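Finumura Soft Goods Service: Review Progress Report

Submitted to: Trirnadley Fund, Applied Automation Program
Submitted by: Garside
Date: May 23, 2018

Status

The review is on schedule and within budget. Setup at the Wisetthorpe guest suite is finished, the baseline attempts have been run, and we have started on the second block of work. One item from the original plan, folding of large flat pieces, has been moved back. The reason is given under Changes to Plan.

Background

The Fund asked us to find out if Finumura is ready to be recommended to small hotels and care homes that already have a two-arm robot or are planning to lease one. Finumura is sold as a service. The customer supplies the arms and grippers. The supplier provides the control software, a library of fabric handling routines, a setup visit and remote support during working hours. Customers pay a setup fee and then a monthly rate that depends on how many routines they turn on.

Our job is to test the routines in a furnished room, record what goes wrong, and judge whether the support is good enough for a site with no engineer on staff. We are not comparing Finumura with other services at this stage.

Setup

The supplier's setup visit took one working day longer than quoted. Most of the extra time went into teaching the system where the working surface is. The setup guide assumes a table at a fixed height with a hard top. A bed is lower and softer, and the sheet moves when anything is pulled across it. The technician was patient and knew the software well, but the guide itself has no section on beds, and a customer working from the guide alone would have been stuck by lunchtime.
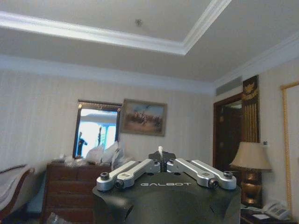

Lighting was the next problem. The suite has lamps, pale walls and glass that throws light back, and the wrist cameras had trouble keeping a steady exposure as the arms turned. The supplier sent a revised camera profile two days after we reported it. It improved things on the bed but made little difference when the arm was raised and facing the wall. We have asked whether the profile can be switched by arm position and are waiting for an answer.

We kept normal room furniture in place. The supplier asked if we would consider clearing it for the baseline, and we said no. The sites that would buy this service do not have clear rooms.

Baseline results

We ran 300 attempts using the pick, lift and hand-over routines, with small pieces of fabric laid on a sheeted bed. An attempt counts as complete when one gripper has picked up the piece and the other has taken hold of it with no help from the operator.

Attempts run: 300
Completed without help: 163
Completed after one operator correction: 46
Not completed: the remainder

The supplier's sales material does not promise a success rate, so there is no figure to hold them to. Our own view is that the unassisted number is too low for a site to leave the system running while staff do other work. It is high enough for a supervised trial, and the attempts that needed one correction were mostly fixed in a few seconds from the tablet.

Failures were mostly of the kinds we expected. The fingers closed on the sheet along with the piece, or closed just short of the edge. Pale fabric on white bedding was the hardest combination. Darker and colored pieces were found more reliably, though they were not picked up any faster.

Cables and clearances

The 21 attempts we had to halt by hand belong to the not-completed group and are the ones we looked at most closely. Each was stopped by the operator for safety of the equipment, most often when something loose came near the fingers during a turn.

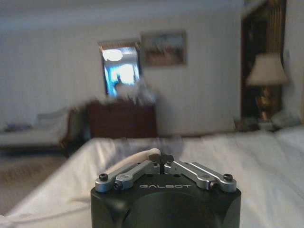 Cable routing is left to the customer under the standard Finumura contract, and we think this should change. The setup checklist has a single line on it, "secure all cables," with no drawing and no advice on how much slack to leave. The software does not know a cable is there, so it will plan a turn as though the space were free. A thin white cable arcing over the closed fingers is easy to miss against a white sheet, and an operator who is watching the fabric will not be looking for it. We have asked for a routing drawing for each supported gripper and a slow-turn check at the start of every session. The supplier agreed to the second request and has put it in the current build.

We also added a check of our own. Before each run the operator moves both arms by hand through the widest turn in the routine and looks for slack. It adds very little time and we have written it into the session sheet.

Support

Calls were answered during the hours stated in the contract. Written questions took longer, and two of them had to be sent again before we got a reply. The support staff can see logs but not camera video unless the customer uploads it, and the upload page rejected our longer files. For now we trim the video before sending. A care home would probably not know how to do that, and we will raise it in the final report if it has not been fixed.

Two-arm hand-over

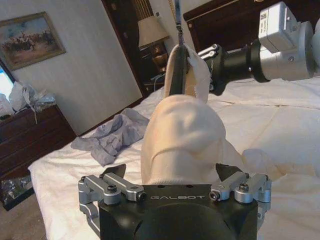
Gwendolyn Oyelaran
Project Lead, Product Reviews, Garside

The hand-over routine is the part of the service I would most like the Fund to see in person. When the first arm holds the piece up and the second stays low, the second arm has a much better chance of finding an edge that is clear of the bedding. Version notes from the supplier call this "lift and present." It was not in the build we started with, and the baseline figures above do not include it.

Early runs with the new routine look better, but I am not going to put a number on it until we have a full block under the same conditions as the baseline. There are still weak points. If the raised end is gripped too near the middle of the piece, the rest trails on the sheet and the low gripper tends to go for the trailing part. Soft, pale pieces still give trouble here.

Changes to plan

Folding of large flat pieces was due to start in May. It depends on a reliable two-arm grip at both corners, and we do not have that yet. I have moved it to the last block and used the time for the hand-over work. There is no change to cost.

Next steps

Run the full block on lift and present, with the same room and lighting as the baseline.
Test the revised camera profile again when the supplier has replied.
Have a member of the Wisetthorpe housekeeping staff carry out a session from the written guide, with our operator in the room but not helping.
Get a firm quote for the monthly rate with only the pick and hand-over routines turned on.

Decision needed from the Fund

Please confirm whether the final report should cover leased arms only or owned arms as well. The contract terms are different for each, and the answer affects which sites we speak to next.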